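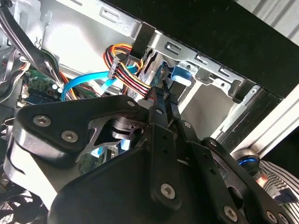
Trundcombe open day, 31/07/2018

Notes typed up on the train home, so excuse the state of them. Went with Aoi Kobori and Obinna Tamuno from our office. Lorne Chisholm was meant to come and didn't, which is half of why I'm writing this, he wants to know if we should send our old office computers here or keep stuffing them in the closet behind the copier.

Getting there. Train to Lercombe, then the bus from the far side of the station, not the side with the signs. We stood on the wrong side. The works is past the tile warehouse, low brick building, used to be a dairy, still has the drain channels in the floor. Parking is free if you drive but the lot was full by the time we walked up.

Sign in at the door, sticker with your first name, coffee in paper cups. Coffee fine. No lunch! The flyer said "refreshments" and that meant shortbread. Eat first.

Isabelle Sandhu runs the place and gave the welcome talk. Short, good, no slides. Basic idea: offices and schools send in old desktops and laptops, Trundcombe sorts them, wipes them, fixes what's worth fixing, sells those cheap to community groups, and takes the rest to pieces for parts and scrap. They took over the lease in February and they're still moving in, boxes everywhere in the hallway.

First stop intake. Pallets come in wrapped, get unwrapped, each machine gets a paper tag on a string. Yes, paper. Someone asked why not barcodes and Isabelle said they tried barcodes and the labels came off on the dusty ones. The tag has three lines on it: where from, what's wrong, who looked. That's the whole system. Liked it a lot.

They don't want: old tube monitors, printers of any kind, anything with a swollen battery, loose cables in a bag. The bag of cables got a groan from the staff. Everybody sends a bag of cables.

Then sorting. Quick look for age and condition. The cutoff moves all the time depending on what the groups are asking for. Right now they have more desktops than takers and nowhere near enough laptops. Obinna asked about our beige towers and got a very kind look.

Desktops have one thing going for them, they come apart. Side off, and memory, power supply, cards are all things you can get at with one screwdriver. Thin laptops, glue. Jaxon Vachon, who showed us the repair side, went on about glue for quite a while and I don't blame him.

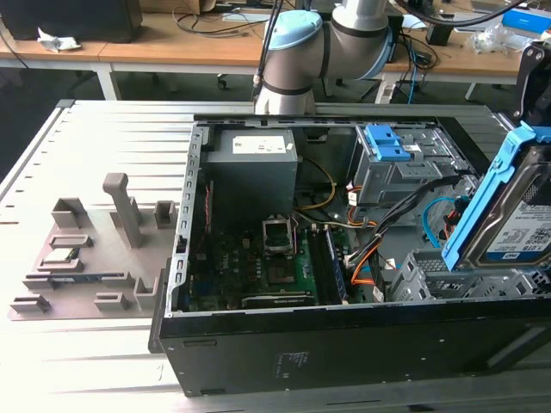 What happens to the data on the drives?

Every drive comes out at intake and goes into a locked cage before anyone does anything else with the machine. Good ones are overwritten and checked, and you get a certificate listing the serial numbers. Drives that fail the check are shredded by a contractor, and you can pay a bit extra to have yours shredded without the wiping step.

That was the answer Lorne wanted so I wrote it down twice. Sample certificate was pinned to the wall, one page, readable. Somebody from a dentist's office asked if she could come and watch hers being done and Isabelle said sure, call ahead.

Next, parts. Shelving floor to ceiling in the old cold store, which is still the coolest room in the building, we all hung around in there longer than needed. Memory sorted by type in egg trays. Power supplies only get shelved if they've been tested under load, and the date goes on with a marker. Fans in a crate, take what you like for a donation. Aoi took two and now has to explain them to her husband.

The shop labels have a grade on them. A is clean, B is scratched, C is works but ugly. Jaxon says buy C. Same insides. Obinna found a C with a school sticker of a hedgehog on the lid and nearly bought it on the spot.

Small thing I didn't know. When they pull a processor the machine gets tagged right away, becuase an open socket is easy to wreck. The pins on a lot of boards are in the socket and if you drop a screw on them you can be in for a long afternoon with a magnifier. He had a dead board to pass round with bent ones. Couldn't see it till he tilted it to the light, then couldn't stop seeing it.

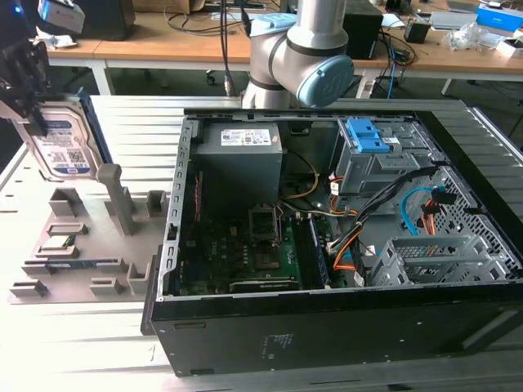 Memory is the best money, according to Jaxon. Adding some to an old office desktop, plus swapping the old spinning drive for a solid state one, does more than anything else you could pay for. After that he'd leave it alone. New thermal paste if it's been running hot. Blow out the dust, hold the fan blade still with a finger while you do. People forget and spin them up with the air can.

He also said the most common fault on a "dead" desktop is nothing. It was the wall socket, or the switch at the back, or memory that needed to be taken out and pushed back in. I asked how often and he wouldn't say, just pulled a face.

The scrap end was louder. Steel cases in one cage, aluminum in another, boards in big cardboard boxes, cable in a drum. Boards go to a smelter overseas. Isabelle was pretty frank about this part: the money from scrap goes up and down and they can't plan on it. When the price is bad the boxes just pile up, and there is one corner of the yard she asked us not to look at. We looked. It's boxes.

Prices, for Lorne. Collection is free if you have 12 machines or more and you're inside their area, which we are, just. Under that you drop off yourself. Wiping is included. Shredding is extra, price list is on a sheet, I have the sheet. They need a list of what you're sending but it doesn't have to be fancy, Aoi asked if a phone photo of a handwritten list would do and it would.

Where do they go after? Board by the exit with the groups on it. A library, a sewing class, a job club called Pamau that has taken eight laptops and wants more, an after-school place at Shen Street. Their target is 500 machines out the door before the year's up. I didn't ask how close they were. Should of.

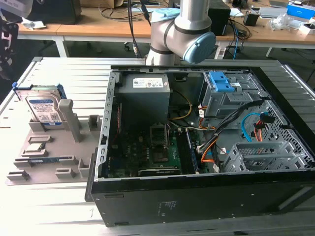 Last bit was open questions in the old loading bay, folding chairs, big door up, nice breeze. A man at the back wanted to know about game consoles (no). Someone else wanted to know if it's greener to keep an old desktop going or get a new low-power one. Isabelle said it depends how many hours a day it's on, and if it's a few hours a week then keep it. If it's on all day every day do the sums off your electric bill. Fair enough.

Bad points. Signs inside are poor, we ended up in the staff kitchen. Groups too big on the tour, if you're at the back by the scrap cages you hear none of it. The restroom is out across the yard. And the shop only took cash, with the nearest machine back at the station, hence no hedgehog laptop.

Good points, everyone there would answer anything, including the dumb stuff, and they let you handle things. Would go again for the repair evening. Dates not set yet, there's an email list, I put all of us on it, sorry.

So for Lorne: yes, send them. Clear the closet, do the list, take the sticky notes with passwords off the monitors first. The printer stays with us. I'll book the pickup when you've said okay, need somebody at the office with a key to the back door.

Bus back was late. Aoi has the price sheet, I gave it to her on the platform.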